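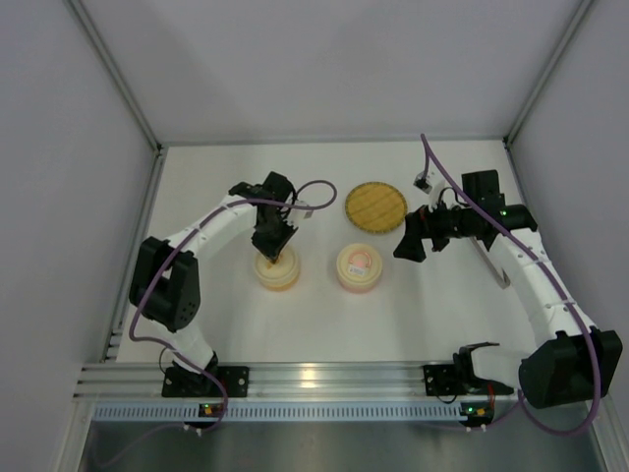
Premiere night at the Plavance

I am home since one hour and my feet still hurt, so I write this before I forget. Tonight I went to my first film premiere. It was a comedy, a small one, paid in part by Culura, and they gave 30 tickets to people who subscribe to their newsletter. I never win anything, but this time I did.

The Plavance has 488 seats and I think all were taken. I sat in row 17, behind a man with very tall hair. On the carpet outside, the actors stopped for the photographers and turned left, then right, then left again. The main actress wore a green dress and flat shoes. I was happy to see the flat shoes.

The film was good for the first hour. After that the wedding part was too long – I looked at my watch twice. The people from the production laughed at everything, also at the sad moments.

Afterward there was a party at Mutiso, on the other side of the street. We got small sandwiches and one free drink. I wanted to tell the director that I liked the scene in the bakery. I practiced the sentence in my head, in correct English, and when he came near me I said only "Nice bakery." He said thank you.

I took the last bus to Plistham. My ticket is on the fridge now. Tomorrow I must return the black jacket to my sister and buy milk.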